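4.2 Wear as a record of use

The most rewarding part of the Priston survey was how much the surfaces themselves had to say. We went in expecting interviews to carry the study, with the furniture as a sort of backdrop. By the second week we were arguing happily over pencil marks. Across the shared workshops we logged 977 separate traces of use on tables and benches, of which 168 could be matched to a particular activity described by a member in the diaries (see Section 3.1). The rest stayed anonymous, and we find them just as interesting.

Our coding scheme follows Urban and Jireš in separating marks made on purpose from marks left behind by accident. Purposeful marks include layout lines, tallies, arrows and the small notes that members write to themselves. Accidental marks include scuffs, smears, specks and dents. The split sounds clean, and in the Flisten workshop it mostly was. In Plerken it fell apart almost at once — people there reuse each other's old lines as guides, so a mark drawn by one person for one job becomes a shared tool for the next.

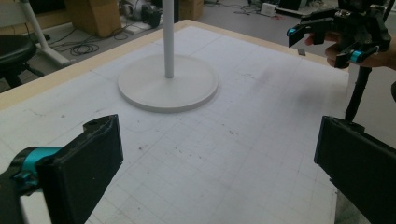 Figure 6. Worktable with printed grid and light wooden rim.

Printed surfaces deserve special attention, and earlier work has tended to pass over them. A table that arrives with a pattern already on it invites its users to measure by eye, and several diary entries mention "going by the squares" where a ruler would have been slower. It also gives the researcher a ready map. With a grid like the one in Figure 6, a pencil line or a dark speck can be logged by row and column, and a soft smear such as the grayish one toward the right can be given an extent in squares, even when its edges fade. Ondrejka and Brabec coded the gridded tables separately and agreed on location far more often than they did for plain tops, where the same scuff was sometimes entered twice.

What members said about these marks was a delight to read. One described the dirty patch on her usual table as "where I think." Another wiped his table every Tuesday and was a little hurt when we asked why. Yammine, who led the diary work, noticed that regular users spoke of wear with affection while newer members called it damage, and the difference held in both workshops. We take up the question of how long a member must stay before the vocabulary changes in Section 5, using the 300 diary entries that mention a table directly.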